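Home Help Forum > Furniture and Floors

Can I use our dining table as a work table without wrecking it?
Posted 27th October, 814 views

Hammad Rizvi

Hi all, hoping for a bit of sense from people who've done this. We've got a light wood dining table from Wimmont, bought secondhand last year, and it's the nicest thing in the flat by a mile. Trouble is it's also the only table in the flat. I've started mending clothes and doing a bit of bookbinding in the evenings (glue, knives, a hammer now and then, you can see where this is going) and so far I've been working on top of an old bedsheet folded in four. It slides about, the glue goes straight through and last week I put a nice little nick in the wood with the corner of a metal ruler. My wife has been very good about it but I don't think I get a second one.

What do you all put on top? It has to come off for dinner, and it has to live behind the sofa or somewhere the rest of the time. I don't want to spend a fortune. I've looked at glass, cork, oilcloth, foam board and a sort of rubbery mat from Bravitz that costs more than the table did. Also, if anyone knows what to do about the nick I'd be very grateful.

Tansyfield

Hello Hammad, I've been sewing on the family table for years so I've tried most of these! Forget glass, it's heavy and cold on your wrists and you'll be frightened of it every time you lift it. Oilcloth is lovely for painting with children but it wrinkles the minute you lean on it, and you can't draw a straight line on a wrinkle.

What I'd do is get a big sheet of thick white foam board from an art shop or a sign maker. Sign makers are the better bet because they often have offcuts going cheap. Ours was left over from some exhibition panels and I paid next to nothing.

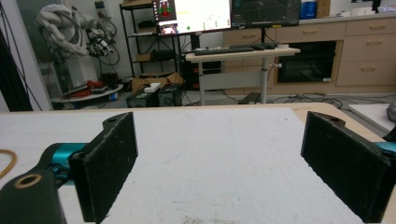 Ask them to cut it for you while you're there. Mine is 800 mm deep and I had them do it a bit smaller than the table all the way round, so there's still a strip of wood showing. If it hangs over the edge you'll lean on the overhang and snap it, ask me how I know. White is good for finding pins and bits of thread too, which matters if anybody in your house walks about barefoot.

It won't stand up to a craft knife though, so you'll still want a proper cutting mat for the bookbinding. A small one is fine, you just move it where you need it. And do the hammering on a breadboard on the floor, please, your neighbours underneath will forgive you sooner than the table will.
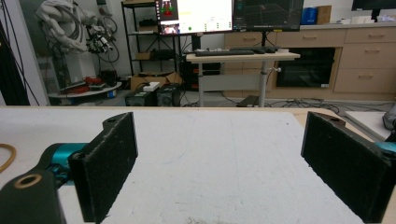
Stopping it sliding about

Shelf liner! The bobbly rubbery sort that comes on a roll. Cut four pieces, put one under each corner, and it'll stay where it is. Don't leave it down for weeks on end because some of them can mark a varnished top, and give the table a wipe first so you're not grinding crumbs into it (I did that for a whole winter).

No tape on the wood. Not even the low tack one.

Where to keep it

Behind the sofa is fine but stand it up straight. If it leans it bends, and then you've got a board that rocks like a boat.
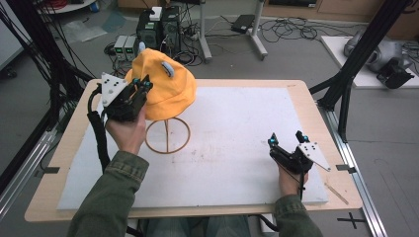
I keep mine in an old duvet cover so it doesn't pick up marks from the wall, and the shelf liner goes in there with it, otherwise it ends up in the kitchen drawer and I can never find it. Takes a minute to set up once you've got the habit. My daughter does it for me now if she wants the telly table to herself.

Good luck with the books, I'd love to see one when it's done!

gregory_p

just use cardboard. free. chuck it when it's mucky

Mirani

Coming in on the nick, as I mend a lot of old furniture with my dad. If the fibres are only squashed and not cut, you can often lift it a bit with a damp cloth and a warm iron, a few seconds at a time. Only on solid wood though, and only if the finish isn't shiny, as you can turn a gloss finish cloudy very quickly. Try it somewhere underneath first. If it's a proper cut, a wax filler stick in a near enough colour will hide it. I get mine from the hardware place in Falau, up to 9 shades in a tin, and you can melt two together if neither is right.

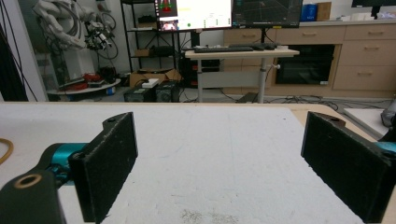 Foam board is a good shout from Tansyfield and I'd go for that over cork, which crumbles at the edges. Just don't expect it to stay smart. Once it's been in use you get what's on the white one there, faint scuffs all over and a patch of grey specks, and the matt surface seems to hang on to dirt. A barely damp cloth with a drop of washing-up liquid gets some of it. A pencil rubber is good on the smudges. Don't scrub or you'll rough up the paper face and it'll be worse next time. Mine's filthy on one side so I flipped it over and I've been using the back since October last year.

Hammad Rizvi

Thank you both! (And gregory, I do like the price.) It's a squashed sort of nick I think, so I'll try the iron on the underside at the weekend when I'm not being watched. Ringing the sign place in the morning.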